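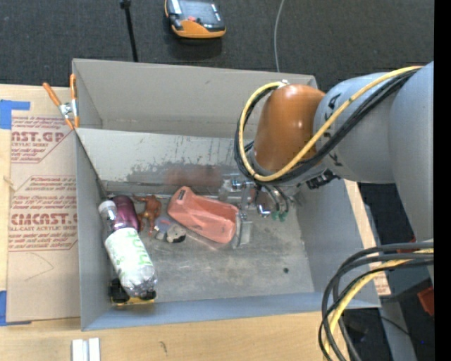 Goicoechea wrote back before breakfast: "Before you take the waterer off the wall again, please shut the supply valve, let the bowl drain and tell us whether the float drops all the way by itself. If it hangs up even a little, you're looking at a float problem and the valve is probably fine."

Ticket 181
Product: Pleltden stall waterer, pony height
Barn: Muduvik Miniatures
Status: Solved (open for comments)

Original report

Hello! First, I love these waterers. We put in 4 of them last October, one per stall, and the minis took to them faster than I ever hoped (my oldest gelding figured out the paddle while I was still tightening the bracket!). So please read this as coming from a fan.

The trouble is in the end stall. The bowl fills, stops where it should, and then keeps creeping up until it spills over the front lip. By morning the mat is soaked and so is the bedding all along that wall. The other waterers on the same line behave beautifully. It's worse overnight than during the day, and I haven't changed anything on the unit itself.

What I had already tried:
Cleaned the bowl and the screen. There was hay in the screen, not much.
Swapped the float with the one from the stall next door. The leak stayed in the end stall.
Bent the float arm down one notch. Lower fill level, same creeping.
Pulled the whole thing off the wall and put it back on with the level. It was a hair off, now it's dead on, and it still ran over.

Log

6:15 a.m. Did the drain test just as you asked. Float drops all the way, nice and free, no rubbing. I did it again with the cover on in case the cover was catching the arm, and it still dropped fine.

6:40 a.m. Valve back on. Filled, shut off, sat there perfect. I watched it through a whole cup of coffee and it didn't move. Turned the mares out, came back, and it was up to the lip. Argh! But also kind of exciting, now I know it isn't instant.

Reply from support: Good test, thank you. A float that moves freely and a bowl that still creeps usually means the seat isn't closing against your pressure. Do you have a gauge on that line? Please take a reading at the end stall with nobody drinking and every other tap closed. Take another one late in the evening if you can.

Noon. No gauge, so I drove over to Graster for one. It screws right onto a hose bib, what a handy little thing, I don't know why I never owned one. Daytime reading sits right in the range printed inside your lid.

9:30 p.m. Went out in my pajamas and boots. The needle is well above the range! I shut the barn valve and opened it again to be sure the gauge wasn't stuck, and it climbed straight back up. We're on a long run here, 700 feet of pipe down from the well house to the barn, and the end stall sits at the bottom of the hill. I'd never given that a thought.

Reply from support: That explains the nights. The supply goes quiet, pressure builds, and the lowest valve gives first. Please fit a pressure regulator where the line enters the barn, and replace the rubber seat in the end unit while you have the water off. It has been forced open for a while and may not seal well even at the right pressure. The seat is in the small parts bag that came with the waterer.

2 p.m. Found the parts bag in the tack room, in the drawer with the braiding bands, of course. The old seat has a groove worn in one side that I could feel with my thumbnail. New one pushed in easily once I wet it. Regulator is on, with the arrow pointing toward the barn (I checked that more than once).

9:45 p.m. Pajamas and boots again. Gauge is in range and staying there. Bowl is right at the mark!

5:50 a.m. Dry mat, dry bedding, happy pony with a wet nose. I put the float arm back up to the middle notch so the little yearling can reach, and the level is holding there too.

Reply from support: Wonderful. Please check the reading again after the first hard freeze, and rinse the screen when you do it. We'll leave the ticket open in case the other seats start to creep.

Will do! I've ordered spare seats for the whole row, and the gauge now lives on a nail by the feed room door.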